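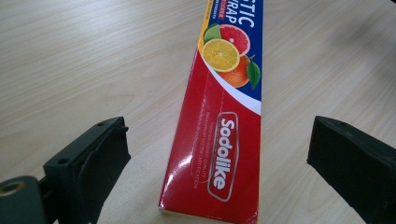

Plastic cling wrap, in its box.

Who pays for film: Allura and its towns reopen the packaging formula

The packaging agreement between the state of Allura and its 39 municipalities runs to the end of December. Talks on a replacement resumed in Karik on 5th July with two items on the agenda: the rate paid per ton of collected household packaging, and the treatment of plastic film. The first is a matter of money. The second is a matter of definition, and has taken up most of the time.

Under the current agreement, producers pay a fee to the state for each ton of packaging they place on the market. The state keeps a share for administration and passes the rest to the municipalities, which run or contract for the collection. The rate to the municipalities stands at $387 per ton. It is paid on the weight that leaves a sorting plant, so material collected at the curb and then rejected earns nothing.

That rule has very different effects on different materials. Steel cans and cardboard arrive at the plant and mostly leave it as bales. Film arrives dirty, wraps itself around the sorting screens, and is mostly sent on to landfill or to the incinerator outside Karik. A town that accepts film at the curb pays for the truck, the sorting and the disposal. A town that tells residents to put film in the trash pays only for disposal. The formula gives towns a reason to refuse a material that the state's own plan says they should collect.

The municipalities want payment moved to the curb. Their draft text would count weight at the point of collection, with a deduction for contamination fixed in advance by a yearly sample. The state has answered that this would pay for trash. Its draft keeps the measurement at the plant exit and adds a separate supplement for film, available only to towns that deliver more than 300 tons of packaging a year.

The threshold is the clause the smaller towns object to. Most of them would fall below it, and the draft has no provision for towns that collect jointly. Three river valley towns share one contract with De Haan, the hauler, and are billed on one invoice. Taken together they would qualify. Taken one at a time, none would. The state's negotiators have said that joint delivery could be recognized through a side letter. The towns have asked for it in the main text, where it could be enforced.

What counts as packaging

The second dispute starts with the statute. Packaging is defined there as material used to contain, protect or present goods at the point of sale. Wrap around a tray of meat is covered. A roll of wrap bought for use in a kitchen is sold as a product in its own right, so the roll falls outside the definition while the carton it comes in falls inside. The producer pays a fee on the carton. No fee is paid on the film.

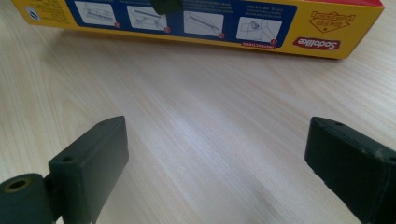 At the sorting plant the two kinds of film cannot be told apart. The state handles this with a correction factor: 54 percent of all film by weight is deemed to be packaging, and the rest is deemed to be something else and left unfunded. The figure came from a single survey of bags taken from one transfer station during the first year of the agreement. It has not been updated, and the method used to choose the bags was never published.

The towns have proposed a new survey, paid for out of the state's administrative share and repeated every second year. The state accepts the survey but wants the costs divided. It has also pointed out that a new figure could come in lower than the old one, in which case payments would fall. The towns say they accept that risk. Their draft has a floor clause that would prevent it.

A broader fix would be to amend the statute so that household wrap, foil and storage bags are treated as packaging for fee purposes. Several other jurisdictions do this under the heading of packaging-like products. In Allura it would need a vote in the legislature, and the fee schedule would then have to be rewritten before producers could be billed. Neither side has put it in a draft. Both have mentioned it in their cover letters as an option for later study.

The reporting problem

Whatever formula is adopted will depend on the data, and the data now pass through Komument, the state's online reporting system. Haulers enter load weights, plants enter bale weights, and the system assigns each bale back to the towns in proportion to what they sent in. The assignment is done monthly. Loads entered after the close of a month are carried into the next one, along with the wrong ratio.

Karik's public works department tested this by comparing its own scale tickets with the Komument statements. The yearly totals agreed closely. The monthly figures did not, and film was the material with the widest gaps, since it is light and small entry errors have a large effect on its share. Under the present agreement the gaps cost little, because payment is settled once a year. The state's draft moves to quarterly settlement with no correction at year end.

De Haan has asked for a longer entry window. Its drivers record weights on paper at two of the transfer stations, and the sheets are keyed in at a central office. The state has offered five extra days. The municipalities would prefer automatic transfer from the scales, which the larger stations already support, and want the cost of fitting the remaining stations treated as a shared expense. There is no agreed estimate of that cost.

If no text is signed by the end of December, the current agreement rolls over for one year on its present terms. The rate would stay where it is, the film factor would stay where it is, and the towns that now accept film would have to budget for another year of doing so at a loss – or stop. Two councils have already drafted notices to residents. The drafts leave the starting date blank.

The next session will deal with the joint delivery clause and the entry window. The rate itself has been moved to the session after that, at the request of both sides.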